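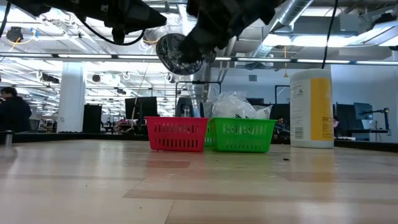
*Red basket, green basket and the tall canister with the yellow band, on the packing table.*

# Trillar basket sorting notes

Hello! I'm Wyn Gethin and I look after the small-goods sorting records for Trillar. If you've been handed this folder, you're probably either helping with the sorting or trying to make sense of the spreadsheet, so I've tried to cover both. It's grown a bit since June and I've stopped pretending it's tidy.

## What's in the folder

- `items.csv` – one row per item, 734 rows at the moment
- `bags.csv` – one row per bagged item, 239 rows, matched to the first file by `item_id`
- `table_log.md` – my running notes, mostly grumbles
- `old/` – the Fadau lists, kept for reference, please don't edit them

## How the sorting works

We use two plastic baskets with slotted sides, a red one and a green one. Red is for things going out loose. Green is for anything in a clear plastic bag, even if the bag is far too big for what's inside it (they often are, and they do puff up over the rim – just squash them down gently).

The baskets sit next to each other near the middle of the table. I like the red one on the left. It makes no difference to the spreadsheet, but I've done it that way so long that I put things in the wrong basket if somebody swaps them, and then I have to go back through a whole afternoon's rows.

Tall things like canisters don't go in a basket at all. Stand them on the table to the right, label where you can read it, and log them as `standing`. I used to lay them across the top of the green basket and they rolled off every single time!

## Columns you'll want

| Column | What I put in it |
|---|---|
| `item_id` | Three letters and a number, never reused |
| `basket` | `red`, `green` or `standing` |
| `wrap` | `none`, `clear_bag` or `other` |
| `label_read` | `yes`, `part` or `no` |
| `shape` | `round`, `boxy`, `tall` or `odd` |
| `note` | Anything you like, within reason |

A word about `label_read`. Crumpled plastic makes printing very hard to read, and I'd much sooner have `part` or `no` than a brave guess. If there's a mark on the bag and you can't tell what it says, put `part` and move on. There are 114 rows marked `part` and I'm perfectly happy with all of them.

Round things in clear wrap get `round` and `clear_bag`, however lumpy the wrapping makes them look. Figueiredo's batch had lots of these and I went back and forth on it for ages, so please leave them as they are.

## Known muddles

- The first 200 rows were typed up from the Fadau paper lists. Those lists had no `wrap` column, so I filled it in from memory and then checked what I could. Treat it with some suspicion.
- Anything with the `FAL` prefix came from Faltine and may have a shorter name than the rest. I haven't got round to making them match.
- `odd` is doing too much work. I'd like to split it up but can't decide how.
- The wood has a shine to it and catches the ceiling lights, so pale labels can be a pain to read near the middle. Pick the thing up and tilt it.

## The table itself

Give it a wipe before you begin. Little dark crumbs and specks turn up on the pale wood however often I go over it, and they stick to the bags if you leave them. Lift the baskets when you do it, don't just go round the edges – I can always tell.

## Changing things

Add new rows at the bottom, please, and don't sort the file before saving. If you think one of mine is wrong, write it in `table_log.md` with the `item_id` and I'll have a look on Saturday, which is when I do corrections. Small spelling fixes you can just make.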